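Skirkwood cell, November, 2:30 pm

Back on shirt folding for the Junach set. We need 2,000 episodes and I'm determined to get the black tees out of the way before the easy colours!
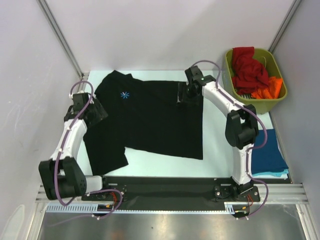 Swapped to the slower Prallari teleop profile and my wrists are much happier. 12 keepers since lunch, 3 binned for dawdling (my fault, I was reaching for my coffee).

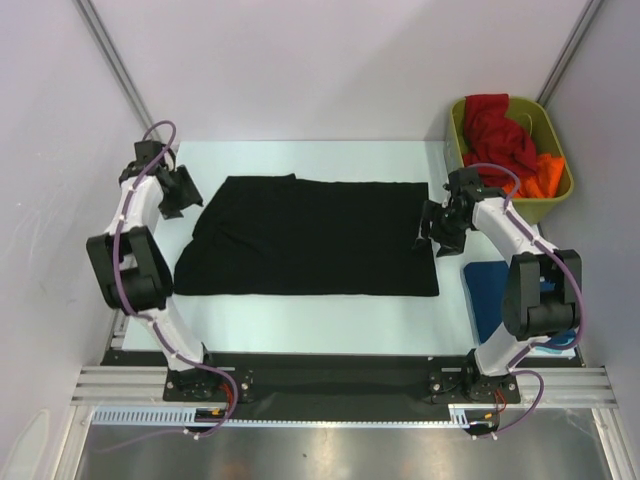 Kruger config still wants the episode cap raised, 6 got chopped at the end. Must label those before I forget.
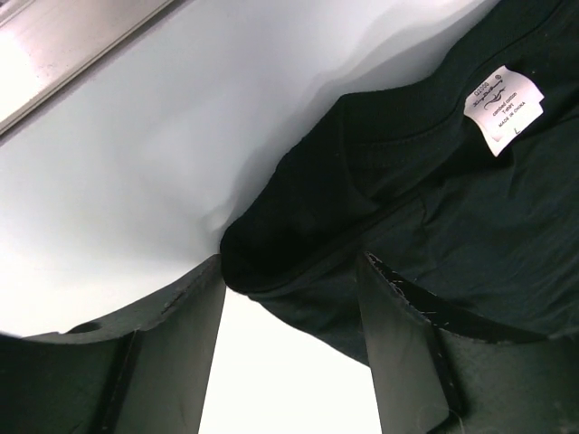
Gripper pads: the right one is fraying along the top, so whoever's on next, please check the spares drawer.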